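件名: Re: [hestuma-ml 3771] Hestumaのセーブデータ引き継ぎと、最初に進む順番について
日付: 2021年6月1日

みなさん、こんばんは。長くなります。先に謝っておきます、すみません!

> 先週からHestumaを始めました。体験版のセーブデータを製品版に引き継げる
> と聞いたのですが、タイトル画面にそれらしい項目が見当たりません。
> あと、最初の港を出たところで北と東に道が分かれていて、どちらに行くのが
> いいのか迷っています。北に行ったら一撃でやられました。
> 難易度は「航海士」です。PC版、コントローラーで遊んでいます。

ようこそHestumaへ! 新しく始めた方の投稿を読むと、自分まで最初からやり直したくなります。というか、昨日の夜に本当に新しいデータを作ってしまいました。三周目です。

まず引き継ぎの件。タイトル画面ではなく、「はじめから」を選んで難易度を決めたあと、名前の入力の前に一度だけ聞かれます。体験版のセーブが見つからないと質問そのものが出ません。PC版だと、体験版を先にアンインストールした場合にフォルダごと消えることがあるので、そこを確認してみてください。残っていれば、製品版のセーブが既にあっても大丈夫です。空きスロットで「はじめから」をやればちゃんと聞かれます。

引き継がれるのは所持金と図鑑、それから船の名前。装備は引き継がれません。体験版の最後で手に入る銛も消えます。私はあの銛を強化しまくっていたので、かなりへこみました。ただ、図鑑の引き継ぎは思ったより大きくて、港の資料館で最初から灯台の地図がもらえます。これがあると夜の移動がまるで別のゲームになりますよ。

> 北と東に道が分かれていて

東です! 東に行ってください!

北のJekmont峠は、マップの色こそ序盤っぽいのに、出てくる敵は中盤の後ろのほうです。一撃だったというのは正常です。私も初回は三回続けて突っ込みました。東の湿地を抜けるとSkesirhamという町に出ます。ここで仲間がひとり増えて、鍛冶屋が使えるようになり、船の積載量も上がります。峠はそのあと、レベルが37くらいになってからで十分間に合います(攻略サイトにはもっと低くても行けると書いてありますが、あれは回避が上手な人の数字だと思います)。

ただ、ひとつだけ例外があります。峠の入口、石碑の手前を左に折れたところに宝箱があって、これは敵に見つからずに取れます。しゃがみ移動のまま崖に沿って進み、鳥の群れが飛び立ったら止まる。また静かになったら進む。中身は「Magalhãesの羅針盤」です。装飾品の枠に入れておくと、海に出たとき風向きが画面の端に表示されます。序盤でこれを持っているかどうかで、航海の楽しさが全然違います。

Skesirhamに着いたら、宿屋に泊まる前に桟橋の端まで行ってみてください。夕方だけ釣り人がいて、話しかけるとサブイベント「三つの鐘」が始まります。泊まってしまうと章が進んで、次に会えるのはずっと先です。報酬は大したことないのですが、話がとてもいい。音楽も専用の曲が流れます。ここはヘッドホン推奨です。

コントローラーの話も少し。標準の配置だと、錨を下ろす操作と望遠鏡が同じボタンの長押しと短押しに割り当てられていて、戦闘中にかなり誤爆します。設定の「操作」から「海上」のタブに入って、望遠鏡を十字キーの上に移すのがおすすめです。スティックの遊びも初期値が広めなので、私は少し狭くしています。振動は海上だけ強くできます。波に合わせて細かく震えるのが気持ちいいので、ぜひ一度試してみてください。
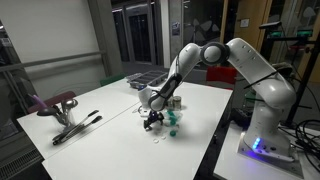
白いテーブルの上のロボットアームと小さな部品

それから、2月のアップデートで変わった点をまとめておきます。古い攻略記事と食い違っていて、混乱する人が多いようなので。

・湿地の毒沼は、長靴がなくても走り抜けられるようになりました。以前は歩きでも走りでも同じだけ減っていました。
・「航海士」以下の難易度では、船が沈んでも積荷の半分が戻ります。「提督」は従来どおり全部失います。
・鍛冶屋の強化に「おまかせ」が追加されました。素材を勝手に使われるので、珊瑚だけは倉庫に預けてから使ったほうがいいです。
・図鑑の達成率が90%を超えると、資料館の二階に入れます。前は100%でした。

最後のがうれしすぎて! 前のデータは86%で止まっていて、残りは季節限定の魚ばかりだったので、完全にあきらめていたんです。釣り竿を買い直してまた湿地に通っています。二階に何があるかは書きません。書きたいけど書きません。

PC版の動作についても聞かれることが多いので、ついでに。うちの環境では、嵐の海だけフレームレートが落ちます。「水面の反射」を一段下げるとほぼ安定して、見た目の差はスクリーンショットを並べないとわからない程度でした。影の設定は上げたままで問題ありません。灯台の光が帆に当たるときの影が本当にきれいなので、余裕のある方は影を優先してください。ウィンドウ表示だとマウスカーソルが中央に残ることがありますが、一度メニューを開いて閉じると消えます。

あと、前のスレッドで話題になった「霧の中で鐘が鳴り続ける」現象、あれはバグではない気がしてきました。三周目で同じ場所に船を止めて、鐘の間隔を聞いていたら、どうも「三つの鐘」で流れる曲の出だしと同じリズムなんです。釣り人のイベントを終えたデータと終えていないデータで違いがあるのか、まだ比べられていません。両方のセーブが残っている方がいたら、霧の日に灯台の西側で少し待ってみてもらえませんか。場所は、灯台を背にして岩が二つ重なって見えるあたりです。

話が脱線しました。元の質問に戻ると、

> 難易度は「航海士」です。

初回ならぴったりだと思います。途中で変えても実績には影響しませんし、船長室の日誌からいつでも変更できます。最初のボス(湿地の奥にいる大きいやつ)で詰まったら、火薬樽を温存せずに全部使ってしまって構いません。Skesirhamの市場で安く買えます。盾を構えたままじりじり下がると、向こうが柱にぶつかって勝手に体力を減らしてくれます。

湿地を抜けたら、ぜひ感想を投稿してください! 町が見えてくる瞬間の、あの坂道のところだけでも語り合いたいです。ネタバレになりそうな話は件名に【中盤以降】と付けてもらえると、始めたばかりの方も安心して読めると思います。

では、今夜も湿地に行ってきます。あと二種類、どうしても釣れない……。

--
三周目の甲板員
(PC版/難易度「提督」/船の名前は毎回変えています)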